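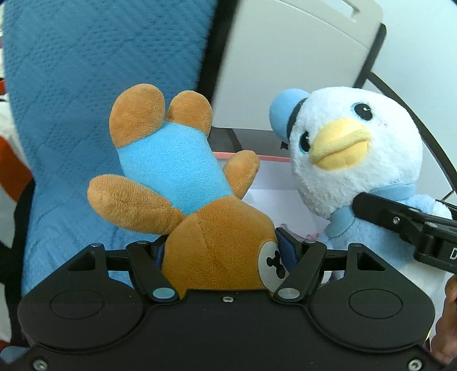

*Brown bear, light blue shirt.*

## Washing stuffed animals without wrecking them

I put this job off every year until January, when the kids' shelves get a proper clear-out and I finally notice how gray everything has gone. It's an easy afternoon once you get going, and I've only ruined one rabbit (too much heat, melted whiskers, many tears).

Start with the tag. If it says surface wash only, believe it. Music boxes, battery packs and those crunchy bean fillings don't belong in a washer, so I wipe them down with a cloth and a bowl of suds - two drops of dish soap is plenty.

Everything else goes into a zipped pillowcase, cold water, gentle cycle. Take off any clothes first and wash them separately, especially reds and dark blues! I lost a perfectly good cream lamb to a scarf that way. Tiny shirts with snaps do fine in a mesh bag with the socks.

### Drying

Squeeze, don't wring. Roll the toy in a towel and lean on it hard, then set it somewhere airy. Big ones can take two days in my laundry room, and I turn them morning and night so the stuffing doesn't clump. If the fur dries stiff, a soft baby brush brings it back.

### Small repairs

- Check the seams while it's still damp. Loose ones show up better.
- Use doubled thread and a ladder stitch for splits.
- Wobbly eyes get snipped and resewn before they go back to a toddler.

I buy my thread from Trindine, the little shop next to the bakery, and one spool has lasted me 9 bears and a very large giraffe. The giraffe still needs a new ear.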